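From: Zorica Vukadinović
To: Skimesness Allotments list
Date: 28 Sep 2019
Subject: Re: [skimesness] Saving bean seed

Xolani Potgieter wrote:
> I left two rows of runners to go over and the pods are only half brown.
> Is it too late to leave them on the plants, and does anyone know how
> long the seed keeps? Last year mine all went mouldy in a jar by
> Christmas.

Xolani,

Leave them another week if it stays dry. If rain is forecast, pull the whole plant up and hang it upside down in the shed. The pods will finish off in there without any help from you.

The mould was probably from putting them in the jar too soon. I shell mine and spread them on newspaper for up to 14 days before they go anywhere near a lid. A bean that is ready will crack if you hit it with a hammer. If it squashes, give it longer. After that I use paper envelopes, with the variety and the year on the front.

Mine have kept three years with no real drop in what comes up. Runners cross very easily, so if Vlasta had hers flowering on the next plot you may get a mixture.

The swap is in October in the hut, as before. Rehema has 100 envelopes left over if anyone is short. Please don't bring seed from F1 packets - we had a lot of that last time and it was no use to anyone.

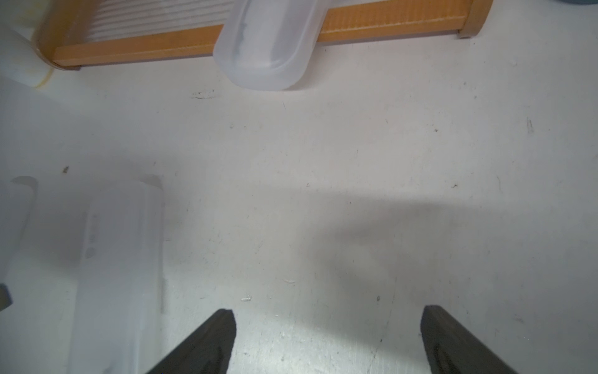
White surface, with a few scuffs and specks.

Oisín, do you still have the Vustitz climbing pea? I would take a dozen.

Zorica
Plot 14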